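Dark grout, pale stains: Stader's complaint log

Most grout complaints that reach Stader concern color, and most of those concern dark grout. Carter Sawatzky has handled the tile supplier's technical claims since it stopped sending them to an outside laboratory. His log now holds 3,927 entries, of which 1,663 are filed under shade variation.

"People call it fading," he said. "Fading is a pigment problem, and the pigments in a charcoal grout are iron oxides. They barely move indoors. What customers are looking at is salt on the surface, or cement paste that was washed too early."

The mechanism is well known to installers. Mixing water beyond the stated amount dissolves calcium hydroxide in the cement. As the joint dries, the water carries it upward, where it reacts with carbon dioxide and leaves a pale film of calcium carbonate. On a light gray joint the film is hard to see. On a black one it shows as patches, often following the path of the sponge.

Sawatzky asks for three things before he opens a claim: the batch number, the amount of water used per bag and the time between filling and first wash. The second is usually missing.

"They tell me 'until it looked right,'" he said. "I can't do anything with that."

White tile raises the stakes, he added, as contrast makes any change along the joint easier to read. A narrow joint helps a little. So does a glazed tile with a square edge, which lets the installer finish the grout at an even depth.

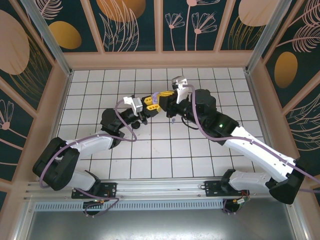
White square tile with dark grout lines.

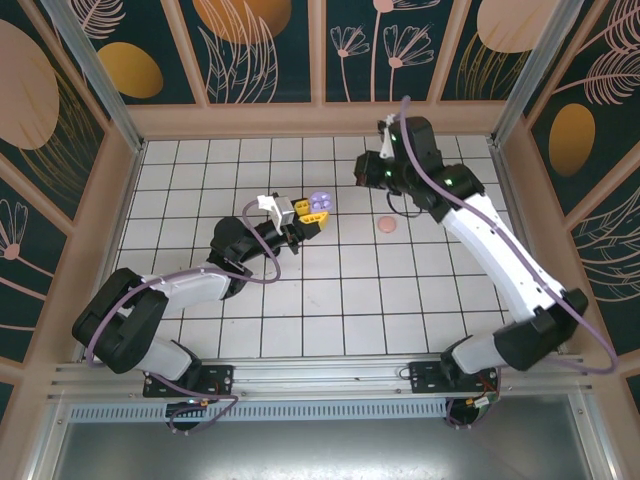
Urszula Cieślak puts more of the blame on the substrate. In her view a slab that has not finished drying will push moisture through the joints for months, and no amount of care with the mixing bucket will prevent it. She would like a moisture reading to be a condition of any color warranty.

Sawatzky does not disagree, but said the readings he receives are hard to compare. Meters differ, and so do the depths at which they are used. Of all the entries in the log, 2,514 came with no substrate reading at all.

For existing floors he recommends a diluted sulfamic acid cleaner, tested first on some 300 millimeters of joint in a corner, with the grout wetted beforehand and rinsed twice afterward. Where the film returns, the moisture source has to be found before anything else is applied. Colorant sealers cover the film but can peel if salts keep forming underneath.

Stader plans to print the water limit on the front of the bag from August — it is currently on the back, below the storage instructions.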